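Progress report: the Lavum breakfast and tray project
Prepared for the Buthelezi Fund
November 18, 2025

Hello again! You asked for something a bit less stiff than the last report, so I've left out the table of headings and I'm just going to tell you how it's going.

The short version is that trays are now going out every morning, people are eating more fruit than they were in the summer, and we've spent £1,540 of the £2,000 you gave us. The longer version has a few bumps in it.

Where we'd got to last time

When I last wrote we had a kitchen corner, a borrowed trolley and a lot of good intentions. Breakfast at Lavum House was toast in the dining room between eight and nine, and anyone who didn't fancy coming down (which on a cold morning is plenty of our residents) had a cup of tea brought up and not much else. The plan was to lay a proper small tray for anyone who wanted to stay in their room: a plate, a piece of fruit, something to drink, and toast or porridge following on when it's ready.

What we've bought

Most of the money went on trays and crockery. I'd priced up wooden trays first, and they looked lovely, but they don't like being washed four times a day and the sample one from Fellari had started to lift at the corners before we'd even decided. So we went for plastic with a raised rim. The rim has been a real blessing on the stairs! We have 38 residents signed up for the tray round now, and enough trays for all of them with a handful spare.

The plates are white ones from Elow, on the shallow side. I did wonder about bowls, but a shallow plate is easier for anyone whose grip isn't what it was, and the same plate does for toast afterwards. Two have been broken so far, both by me, both in the sink.

The rest went on a second-hand rack for drying and a set of labels for the shelves. The labels have made more difference than anything else per pound spent, because whoever is on the morning round can now find the egg cups.

How the mornings work

The trays are laid the night before, stacked on the lower shelf with a cloth over them, and the plates go on first thing. Fruit goes on last. We tried cutting it up at the start and it was a mistake: apple went brown, and orange segments made the toast soggy when people tipped the lot together. Whole fruit that peels easily is the answer, and at this time of year that means the little oranges, which everybody seems to like. If somebody can't manage the peel, we start it off for them at the door, or do the whole thing while we have a chat.

Bananas are the back-up. Pears I have given up on, they are hard as stones and then they are mush.

In October we served 138 more breakfasts than in September, and nearly all of the extra ones went upstairs. I'd like to say that was all down to the trays, but we also had two new residents and a stretch of horrible weather, so please read it with that in mind.

What hasn't gone so well

Storage is tight. The rack is deeper than I measured it to be (my fault, I measured the shelf above) and it sticks out past the worktop by a hand's width, so we all have bruises on the same hip. I'm going to swap it with the cupboard by the door when there are two of us free to lift.

Getting the trays back is the other thing. They drift. People find them handy for jigsaws and letters, and I can't say I blame them. I've started doing a round at eleven to collect, which mostly works and is quite sociable.
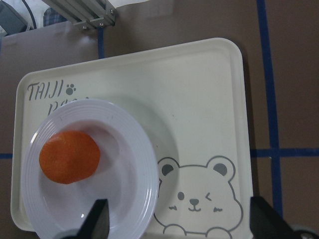
Does a single piece of fruit really count as enough to start with?
For most of our residents it's plenty, with toast or porridge coming up a little later, and anyone who wants a second piece only has to ask.

What's left and what's next

With the money that remains I'd like to get a few non-slip mats, a better peeler and a small float for fruit through December, when the prices go up and everyone wants the nice ones. I'd also like to try a warm drink in a lidded cup for the top floor, if I can find one that doesn't look like it belongs to a toddler. Two residents have been very firm with me on that point!

Receipts are in the envelope, clipped together by month. The Elow one is faded at the bottom but the total is still readable if you hold it to the window. Do come and see a morning round if you can, we start at half past seven and there's always toast.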